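**Kundus drinkware and serving range: product page**
Supplied by Grurnlow. Page revised 11/10/2022.

The Kundus range covers cups, stemmed glasses, bowls, plates and shallow trays for self-catering kitchens, shared lounges and outdoor counters. Items are sold singly, in mixed packs, or as a tray set. The tray set is the usual order for a new kitchen, and most of this page deals with it.

## Tray set, 12 places

The set consists of one flat tray and twelve drinking vessels. Six of these are clear stemmed glasses. The other six are cups, and their colors vary by batch. The standard layout is three by four, with the stemmed glasses in the two middle columns and the cups at the two ends. The stems are the tallest and least stable items in the set and should stay away from the short sides of the tray when it is carried.
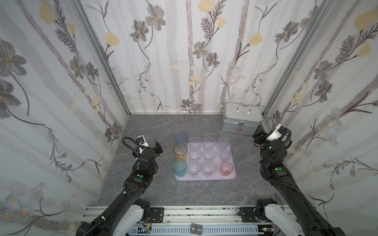
*Tray set on lavender tray, three-by-four layout, stemmed glasses in the middle columns.*

Cup colors in the current batch:

| Position | Cup |
|---|---|
| End column A | Translucent blue |
| End column A | Amber, patterned rim |
| End column A | Teal-green |
| End column B | Frosted lilac |
| End column B | Clear frosted |
| End column B | Translucent pink-red |

Color is not selectable on the mixed pack. Single-color packs can be ordered in quantities of 14 or more per color. The amber cup differs from the others in its rim and is stocked under its own part number.

## Bowls, plates and small pieces

Pieces outside the tray set are grouped by surface finish. Finish affects cleaning time more than shape does.

- **Ribbed.** Blue bowl, translucent, with fine radiating ridges on the inner surface and a light-blue rim. Use a soft brush along the ridges.
- **Pebbled.** Clear plate with a frosted, textured surface. Minor scratches are less noticeable than on the smooth pieces.
- **Faceted.** Small clear cup, cut-glass style. Rinse and drain inverted.
- **Smooth.** Clear rectangular container, slightly frosted sides. Wipe or rinse.
- **White tray, raised rim.** Suitable under bowls and for carrying small pieces.

All five are plastic. None is supplied with a non-slip base. On polished stone or a similar hard surface, use a mat if the counter has any slope. 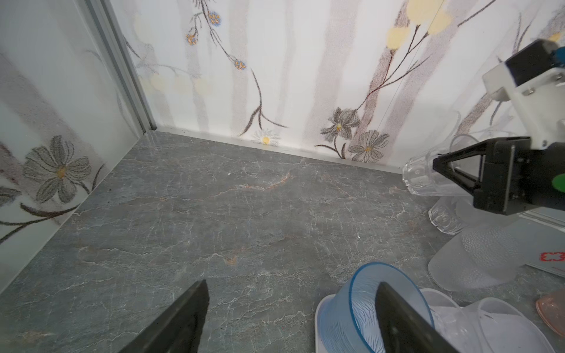
*Loose pieces on a dark gray marble-patterned counter: ribbed blue bowl, pebbled plate, faceted cup, clear container.*

## Handling

1. Load the tray from the center outward, stems first.
2. Keep a clear gap between bowls of neighboring glasses. Rims should not touch.
3. Carry with both hands on the long sides.
4. Unload in the reverse order.
5. Do not stack stemmed glasses. Cups of the same shape may be nested to a maximum of four.

Bowls and plates should be stored flat. Light pieces left on their sides will roll if the counter is knocked.

## Cleaning

The maximum wash temperature for the plastic pieces is 40 °C. Use a mild liquid detergent. Powders and scouring pads will dull the clear finishes and remove the frosting from the lilac and clear cups over time. Dishwasher use is not covered by the warranty.

For lime film, soak in one part white vinegar to four parts water for 30 minutes, then rinse. Do not extend the soak for the amber cup; the rim pattern is applied after molding.

## Packing and storage

The tray set ships in a single-wall carton with a Tokik divider insert. Keep the insert. It fits the three-by-four layout only and cannot be used for the older ten-cup set, discontinued in September. Replacement inserts are available in flat packs.

Loose pieces ship in paper wrap. Shelf storage should be out of direct sun, as the translucent colors fade, blue first.

## Ordering

| Item | Pack | Stock |
|---|---|---|
| Tray set, 12 places | 1 | Yes |
| Stemmed glass, clear | 6 | Yes |
| Cup, mixed colors | 6 | Yes |
| Cup, amber, patterned rim | 2 | Limited |
| Bowl, blue, ribbed | 4 | Yes |
| Plate, clear, pebbled | 4 | Yes |
| Cup, faceted, small | 6 | Yes |
| Container, rectangular, clear | 2 | Back order |

Orders over 3,000 pieces are shipped on pallets from the Coman warehouse and need a loading dock or tail lift at the delivery address. Smaller orders go by parcel. Report breakage or missing pieces within 14 days of delivery, quoting the carton label.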